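Opinion: Cover the table, then tape it

Posted Aug 7, 2025 by Pylyp Kushnir

I have shared work tables for a long time, and I have settled on one opinion about them. A table more than one person uses should be covered in something cheap and marked off in squares. Mats, trays and varnish all come second.
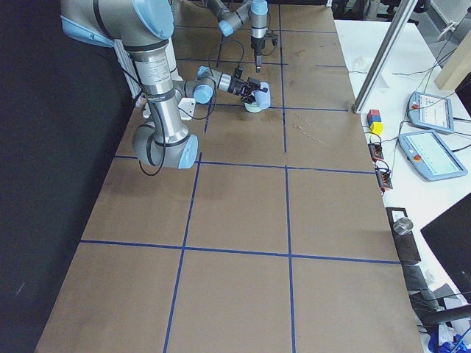
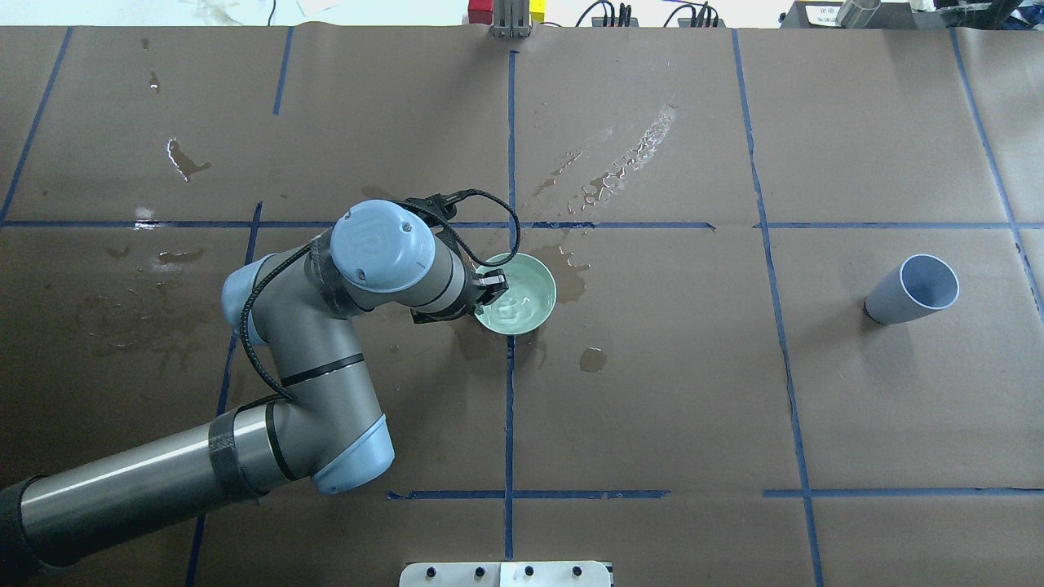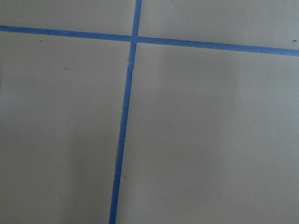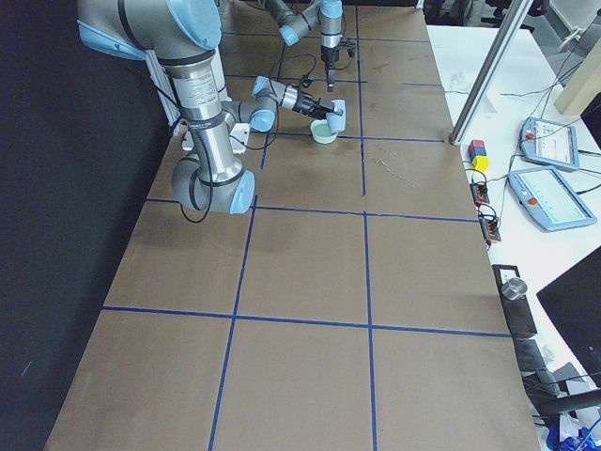

Blue tape lines on the work surface, in all four pictures.

Take the bowl. A pale green bowl and a bit of water will mark brown paper, and in the second picture the paper beside it has gone dark. I don't mind that. Paper is meant to be marked. You can see where the water went, and when the sheet gets bad enough you pull it off and roll out another. On the bare oak table we had at Hatden, a puddle that size meant an argument about who left it.

The tape matters more than the paper. With lines down, "put the bowl on the second line" means something to whoever comes in next. Without them everything drifts to the near edge, where it gets knocked off. I lost a good cup that way in December.

Verena Stöckli, who ran the shared kitchen at Brirnau, disagrees with me. She thinks a grid makes people fussy, and that nearly 75 dollars a year on paper and tape is money spent on looking organized. She has a point about the fussiness. I have seen people move a cup half an inch to get it off a line - that is silly. But I think her sum is wrong. Sanding one table cost us 200 dollars, and it was out of use for 10 days.

My one complaint is with the tape itself. Edges tear where strips cross, and dirt collects along them. Press the crossings down hard and cut the ends with a blade. Lay the long strips first. If the squares come out uneven, leave them, as people get used to uneven squares quickly.

Verena still wipes down bare wood every night. I change the paper every 3 weeks and go home earlier.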